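この記事は約4分で読めます

【グリッパー】Rundbergの手首カメラ付きキット、買った人いますか

1: momiji_arm
2022年11月に代理店からSkurkumの見積もりが来ました。Rundbergの手首カメラ付きグリッパーキットです。うちは小さい会社で、作業台の上で小物をつまんで並べるだけなんですが、カメラ込みでこの構成はちょっと惹かれてます。使ってる方、実際どうですか? 指の交換と配線まわりが特に気になってます。

2: nejimaki7
うちで5月から使ってます。結論から言うと、買ってよかった派です。
指は付け根のねじを外せば替わるので、慣れれば昼休み前にちゃちゃっと終わります。カメラの校正ソフトも素直。ただし説明書の日本語がかなり怪しいので、英語版を横に置いといたほうがいいです(第7章は英語版にしか載ってない表があります)。

3: 灰色カーペット
自分は返品した側なので反対意見も置いときますね。
把持そのものは悪くないです。でもカメラが近すぎて、画面の真ん中にずっと指がいるんですよ。学習用に画を撮りたい人には正直つらい。同じ値段ならBorkusの外付けカメラのほうが見通しがいいと思います。

4: nejimaki7
>>3
うーん、そこは用途じゃないですかね。指先と物の距離が見えるのが手首カメラの良さだと思うので、指が映るのは当たり前かと。Borkusのは腕の陰に入ると何も見えなくなって、うちではそっちのほうが困りました。

5: 灰色カーペット
>>4
陰に入る問題は2台置けば済む話です。まあ2台分の置き場所がいるのは認めます。

6: momiji_arm
お二人ともありがとうございます! 置き場所はないです(笑)
あと保守契約なんですが、代理店に年払いのやつを勧められてます。入ってますか?

7: Cheng-en Man
横から失礼します。仕事で3社の導入を手伝いました。
保守は最初の1年だけ入って、あとは切ったところが多いです。中身はほぼメール対応で、返事は早いけど現地には来ません。予備の指は別売りで、うちは14本まとめて頼んだら納期が18日でした。急ぐなら本体と一緒に注文しておくのがおすすめです。

8: tanuki_solder
Peng製の互換指はどうですか? 安いですよね。

9: Cheng-en Man
>>8
使えますが、付け根がわずかに緩いです。400回くらいつまむと先がずれてくるので、と書きかけて記録を見直したら、きっちり400回目の点検で交換してました。繰り返し精度がいる作業なら純正でいいと思います。

10: 灰色カーペット
>>9
Pengのはうちでは緩まなかったですよ。締めるトルクの問題じゃないですか。純正推しはちょっと代理店寄りに聞こえます。

11: Cheng-en Man
>>10
代理店とは関係ないです。締め付けは説明書どおりでした。個体差はあるかもしれないので、そこは引っ込めます。

12: nejimaki7
話が指ばっかりになってきたので、手首カメラの見え方を1枚貼っときますね。買う前に一番知りたかったのがこれだったので。
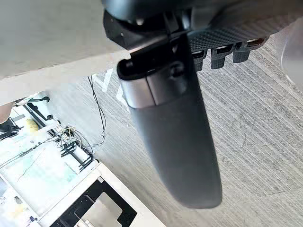
手首カメラから見た指と作業台。床の「V」の字は指に半分隠れてます。

指の太さの感じ、伝わるでしょうか。台の上は細い線やら黒いクランプやらでごちゃごちゃしてますが、このくらいの距離感だと思ってください。

13: 灰色カーペット
>>12
ほら、ど真ん中に指いるじゃないですか。自分が言ってたのはまさにこれです。左上も何か近いものでぼやけてるし。

14: nejimaki7
>>13
いますね(笑) でも指先の丸いところまでちゃんと見えてるので、自分はこれで十分です。

15: momiji_arm
うわ、助かります! カタログの画像は横からのばっかりで、こういうのが見たかったんです。思ったより指の存在感ありますね……。でも台の上の物もけっこう見えるし、うちの用途ならいけそうな気がしてきました。

16: Pak-hei Wei
Skurkumなら貸出機があるはずです。うちは2週間借りてから決めました。送料だけこっち持ちでした。代理店に言わないと案内してくれないので、見積もりの返事のついでに聞いてみてください。

17: momiji_arm
>>16
貸出あるんですか! 見積もりには一言も書いてなかったです。さっそくメールしてみます。借りられたらまたここに書きますね。

18: tanuki_solder
Pengの指も一緒に試してほしいです。よろしくお願いします。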